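3.2 Small items on the table

Sorting was done on a white tabletop, at the Nerndale site. Mostly small stuff that tangles. Beads, chain, cord. Item list follows Mac Mathúna, with 34 types kept and the rest droped. A beaded bracelet in grey-teal lay in an oval loop near a blue knotted rope toy, plus a thin metal ring and a small coiled spring.

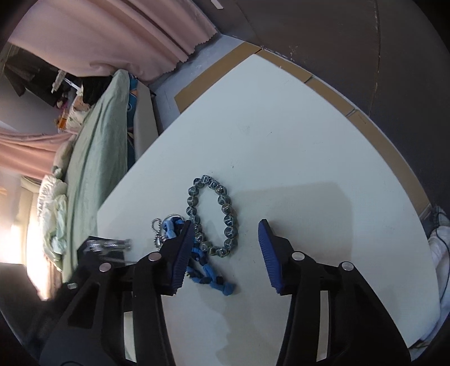
3.3 Jewelry

Harder group. Strands hide each other, and a heap of silver chain reads as one item untill it is pulled apart. We logged 1,424 entries under this heading, out of 2,968 overall. Mixed bead colors helped in labeling (Fig. 4); plain chain did not. Loops left as they fell, no straightening.
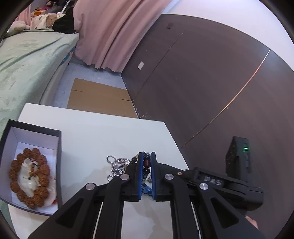

Figure 4. Bracelet with black and dark red beads, silver jewelry at left.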